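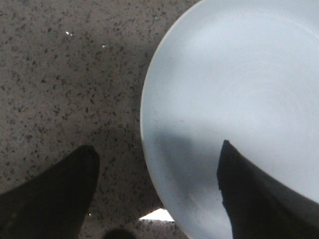 Pale plate with a plain round rim.

Clearing a Slow or Blocked Toilet

Home / Tips / Bathroom / Posted by Garba Amadi on June 2, 2020 / 136 comments

Most blocked toilets can be cleared at home in under half an hour with a plunger and some patience. I have lived with old plumbing for a long time, first in an upstairs apartment in Besgate and now in a house in Pleltmont with one bathroom, and I have called a plumber for a toilet only once. What follows is the order I do things in.

Stop the water first

If the bowl is filling and looks like it may go over, do not flush again to see what happens. Take the lid off the tank and push the flapper down with your hand. The water in the tank is clean. Then turn the shutoff valve behind the toilet clockwise until it stops. If the valve is stiff, use a rag for grip and go slowly. Old valves can start to drip at the stem when they are turned after years of sitting, so put a bowl under it.

Once the water is off, wait ten minutes. A partial clog will often let the level drop without any help.

Use the right plunger

The flat red cup plunger is for sinks. For a toilet you want a flange plunger, the kind with a rubber sleeve that folds out from the bottom. The sleeve sits down in the drain opening and makes a seal that the flat kind can't.

Run the plunger under hot tap water for a minute if the rubber is stiff. Lower it in at an angle so the cup fills with water. Make the first push slow, because a cup full of air will blow water back out of the bowl and onto you. After that, push and pull steadily, fifteen or twenty strokes, keeping the seal. The pull does as much work as the push. If the water goes down with a rush, pour in half a bucket of water to test it before you turn the valve back on and flush.

There should be enough water in the bowl to cover the cup. Add some from a bucket if it is low, and bail some out into the bucket if it is too high.

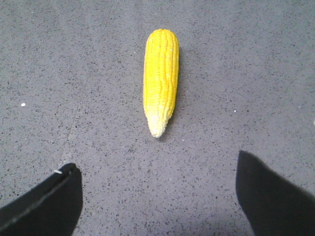
Can I pour boiling water into the bowl?
Use hot tap water instead. Boiling water can crack the porcelain and may soften the wax ring underneath.

Dish soap and hot water

When plunging does nothing, squirt in a good amount of dish soap, a quarter cup or so, and let it sit for twenty minutes. Then pour in a gallon of hot tap water from waist height, in one steady stream. Leave it another ten minutes and plunge again. This works well on paper and waste. It does nothing for a toothbrush.

I don't use chemical drain openers in a toilet. Many of them say on the label not to, and if they fail you have a bowl of caustic water that you now have to plunge or reach into. If someone has already put one in, leave the plunger alone and tell the plumber before he starts.

The closet auger

A closet auger is a short cable inside a bent tube with a crank on the end. The tube has a rubber or plastic sleeve at the bend to keep the metal from scratching the bowl. Mine is an Olatunji with a 3 foot cable, which is long enough to get through the trap on most toilets.

Pull the cable all the way back into the tube. Set the bend in the bottom of the bowl with the tip pointing into the drain. Hold the tube firmly with one hand and crank clockwise with the other while pushing down. When you feel it stop, go back a turn and then forward again. Do not force it. Either the tip will break through or it will hook whatever is in there, and then you keep cranking in the same direction while you draw it back. Have a trash bag open next to you.

Rinse the cable with a little bleach and water in a bucket, wipe it dry, and hang it up. Cables put away wet will rust inside the tube.

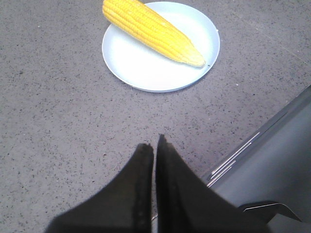

Husked yellow corn on a round white plate.

Slow flushes that aren't a clog

A toilet that goes down lazily every time, but never really blocks, usually has a different problem. Check these before you buy anything:

Tank level. The water should stand about an inch below the top of the overflow tube. Turn the screw or slide the clip on the fill valve to raise it.

Chain. Too much slack and the flapper drops before the tank has emptied. Leave half an inch.

Rim holes. In hard water areas the little holes under the rim scale up. Look at them with a hand mirror. Clean them one at a time with a bent piece of coat hanger, then pour warm white vinegar down the overflow tube and leave it overnight.

Vent. If the toilet gurgles when the tub drains, or the tub gurgles when the toilet flushes, the vent pipe on the roof may be blocked. Leaves and nests are the usual cause. If every drain in the house is slow at once, stop running water and call someone, as the trouble is likely in the main line.

What not to flush

Wipes, including the ones sold as flushable. Cotton swabs. Dental floss, which winds around everything else. Paper towels. Cat litter. Bacon grease. If you have a small child, keep the lid down and the bathroom door closed. The one plumber's visit I mentioned was for a wooden block, and the toilet had to come off the floor to get it.
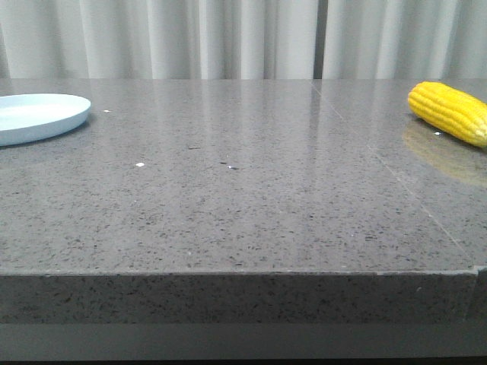

Speckled gray tabletop with a white curtain behind.

What to keep in the bathroom closet

One flange plunger, one bucket, a pair of long rubber gloves, old towels, and the auger if you own one. Keep the plunger where guests can find it without asking.

From the comments

Nnamdi Aliyu wrote in March to say that his shutoff valve would not turn at all, and that he lifted the float by hand and tied it to a stick laid across the tank. That works as a stopgap. Replace the valve when you get the chance. A quarter-turn one like the Ureck is easier on the hands, and you can see at a glance if it is open or closed.

Several readers asked about baking soda and vinegar. I have tried it a few times. It foams, it smells clean, and I still had to plunge afterward.

Filed under: Bathroom, Plumbing, Repairs
Next: Stopping a toilet that runs all night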